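Contents | Previous | Next | Glossary | Index

Chapter 6
Sorting Things Out: Sets, Categories, and the Trouble with "Other" 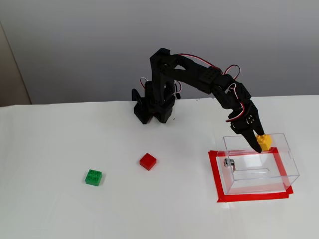

I learned most of what I know about categories in the stockroom of a hardware store in Rinport, the summer I turned nineteen. My boss, Seul-gi Hyun, handed me a clipboard on my first morning in July and told me to put the whole back room "in order." I asked her which order. She laughed at me (kindly, I think) and went back to the register, and I've been chewing on that question ever since! Take three toy bricks, a red one, a green one and a yellow one, and a clear plastic box for the yellow one to go in. Put it in and you've made two groups, the things in the box and the things still on the table. You've also made a rule, even if you never said it out loud. Maybe the rule is "yellow things go in the box." Maybe it's "things that aren't red or green go in the box." With only those three bricks you can't tell the two rules apart. Add a blue brick and suddenly you can, and now somebody has to decide.

That's pretty much this chapter. A set is a collection of things, and we call the things its members. A rule for membership tells you what's in and what's out. Two rules can give you the very same set today and different sets tomorrow, when something new comes through the door.

Back to the stockroom. We carried 3696 items, and the old system had 11 shelves labeled by supplier. Everything from Vustex went on one shelf, everything from Nassar on another, and so on down the wall. That's fine if you're checking a delivery. It's miserable if a customer wants a hinge, because hinges came from four suppliers and you had to walk the whole wall to find them all. So I spent two weeks relabeling by use: fasteners, plumbing, paint, electrical. I was very proud of myself. Then the Grevix truck pulled up with a mixed pallet, and I discovered I no longer had anywhere sensible to check it in.

I also had a shelf called "Other." You may have a drawer like it at home, or a folder on your computer. Mine started with a few odd brackets and a box of felt pads. By the end of the summer it was the fullest shelf in the room, and I had to keep a separate list just to know what was on it. We'll come back to "Other" in Section 6.4, where it gets its proper name, the complement, and starts behaving itself a little better.

Before you read on, try this. Grab 30 small things from around the house (buttons, coins, pens, whatever's in reach) and sort them into groups. Write down your rule for each group in one sentence. Then mix everything up and hand the pile to a friend along with your written rules, and don't say a word while they sort. Keep both sets of notes, because we'll use them in Section 6.2 when we start drawing circles that overlap.

6.1 What Counts as a Member?

Let's start with the fussiest part. For a collection to be a set in the sense we'll use in this book, you have to be able to answer yes or no for any object you pick up. "Screws longer than two inches" passes that test. "Nice screws" doesn't, although I did once find a coffee can in that stockroom with exactly those words on the lid.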